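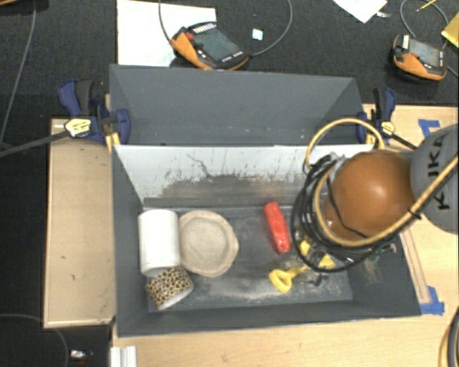 Odds and Ends: How Sorting Works

Kidivley for Schools — Everyday Things
Written by Anju Dwivedi
Reading age 8 to 11

Most homes have a place where odd things end up. It might be a kitchen drawer, a box under the stairs or a bin in the garage. You may find a cup, a roll of tape, a little dish, a block and the handle of something. They have nothing to do with each other, but they have all landed in the same place.

Things like these are called odds and ends. Sorting them means putting them into groups, so that each thing can be found again. People sort all day long without thinking about it. You sort when you put forks in one part of the drawer and spoons in another, or when you pull your own socks out of the family washing.

What is a sorting bin?

A bin does not have to be for rubbish. In a workshop or a warehouse, a bin is any open container that holds things while they wait to be used, counted or moved. Nails are kept in bins. So are apples, letters and bicycle parts.

A sorting bin has an open top so that you can see what is inside and reach it easily. Many have sloping walls. If you drop a ball against a sloping wall, it rolls down towards the floor of the bin. Flat things slide down too, if the slope is steep enough and the surface is smooth enough. Things with a rough surface may stay where they are.

The slope helps with reaching as well. In a box with straight walls, a small object can get stuck in the corner where the wall meets the floor, and it is hard to get your fingers round it. When the wall leans outwards there is more room for your hand.

Some bins have one side taller than the others. If you throw something in from the front, a tall back can stop it from going over.

Ways to sort

There is more than one right way to sort a set of things. It depends on what you want to do with them afterwards. Try these with five objects from around your room.

By colour. This is the quickest way, and small children often choose it first. It works well for pencils and building bricks. It works less well for things with patterns. Where would you put a roll of tape covered in leopard spots? It could go with the brown things, the black things, or in a group of its own called "patterned".

By shape. A cup is a cylinder, which means it has a round base and sides that go straight up. Some cups are wider at the top, so they are not quite cylinders. A roll of tape is a cylinder too, but with a hole through the middle. A shallow dish is round like both of them but much flatter. A long block has straight edges and corners. A handle with a loop in it is an awkward shape and does not have a simple name.

By material. The material is what a thing is made of. Recycling centres sort this way, and they need to be careful about it, because glass cannot be melted down with plastic. You cannot always tell a material by looking. Foam and rubber can look very alike until you pick them up and squeeze them.

By size or weight. Letters and parcels are sorted like this before they are posted. For weighing things at home, remember that there are 1000 grams in a kilogram, so a 2 kilogram bag of potatoes has a mass of 2000 grams.

By use. What is each thing for? Cups and dishes are for food and drink, or for holding small bits and pieces. Tape is for sticking. Kitchens, tool sheds and classrooms are mostly sorted by use.

Why some things are harder to pick up

Put a cup, a dish and a roll of tape on a table. Now pick each one up using only your thumb and one finger.

The cup is fairly easy. It stands up on its own and you can pinch it by the rim or squeeze it round the middle. The roll of tape is easy too, as you can put a finger through the hole. The dish is harder. It lies close to the table and there is not much to get hold of except the edge. That is where a raised rim is useful. It gives your finger something to push against.

Handles are made for holding, so you would expect them to be simple to pick up. A handle with a loop lets your fingers go right through, and the tool will hang from your hand even if your grip is loose. But when a handle is lying flat on the floor of a bin, the loop may be pressed against the bottom. Then you have to tip it up before you can get your fingers in.

A soft block gives way a little when you squeeze it. Your fingers sink in and it does not slip easily. A hard, polished block of the same size needs a firmer grip.

The word for how well two surfaces hold on to each other is friction. Rough surfaces usually have more of it than smooth ones. Dust can change this. A layer of powder on your fingers or on the thing you are holding may make it slide about, even if it felt safe before.

Where the dirt comes from

Open containers get dirty. Everything that goes into them brings a bit of something along — soil from the garden, crumbs, sawdust, or chalky powder from a broken piece of plaster. When the objects are taken out again, the dirt stays behind.

It does not spread itself out evenly. Loose powder drifts into the corners or along the edges when the container is moved or knocked. Wet dirt behaves differently. It sticks to the walls and dries there, leaving smears and splashes, and these are often lower down.

To clean a bin, do it in this order:

Take everything out.
Brush out the loose, dry dirt.
Wipe the walls with a damp cloth, starting at the top.
Wipe the floor last.
Let it dry before you put anything back.

If you use water before you have brushed out the powder, you will make a paste, and it takes much longer to clean off. Ask a grown-up before you sweep up any powder that you do not recognise.

Keeping a bin still

Have you ever tried to take something out of a light box with one hand, and the whole box moved with you? Workshops get round this by fixing the box down.

One way is to use a bar clamp. A bar clamp has a long straight bar with two jaws on it. One jaw stays at the end of the bar. The other slides along until both jaws are tight against whatever needs to be held. On many bar clamps you squeeze a trigger to tighten it, and a smaller trigger lets it go again, which is called the quick release. The bar often sticks out a long way past the thing being clamped, so watch your elbows and knees when you walk past one.

Two clamps are better than one. With a single clamp, the box can still swing round like the hand of a clock. A second clamp at another corner stops it from turning.

Never put your fingers between the jaws of a clamp.

Marking a place with tape

Painter's tape is a paper tape that comes in several colours, and blue is a common one. Decorators press it along window frames and skirting boards to keep paint off them. It is made to peel away without pulling anything up with it.

It is also good for marking. A short strip on a table or a floor can show where something belongs, so it can be moved and then put back in the same place. At Zavadby Primary, Class 4 use strips of it to mark where the legs of the art tables go. The tables are pushed to the wall for dancing every Tuesday and go back to their strips afterwards.

Try it yourself: the Nishad tray

This activity is named after Nishad, a pupil in Class 4 who thought of it.

You will need a tray or a shallow box, five objects that are all different, and a friend.

Put the five objects in the tray. Sort them into groups in your head, using one of the ways on this page, and do not tell your friend which. Move the objects so that each group is together. Your friend has to work out your rule. Then swap over.

Two groups are enough to start with. When that becomes easy, try a rule that is harder to spot, such as "things with a hole in" and "things without a hole", or "things that would hold water" and "things that would not".

Leave the tray out for a week if you have the space. There are 168 hours in a week, and in that time other people in your home will probably have added a few things to it. Sort it again and see whether your old rule still works for everything. If there is something that fits in no group, you can change the rule or start a new group.

Words to know

Bar clamp: a tool with two jaws on a long bar, used for holding things tightly in place.
Cylinder: a solid shape with two round ends and one curved side, like a tin of beans.
Friction: the force that slows things down when one surface slides over another.
Material: what something is made of.
Odds and ends: a mixture of small things that do not belong to a set.
Rim: the outer edge of something round, such as a cup or a dish.

Next in Everyday Things: Hinges, Hooks and Latches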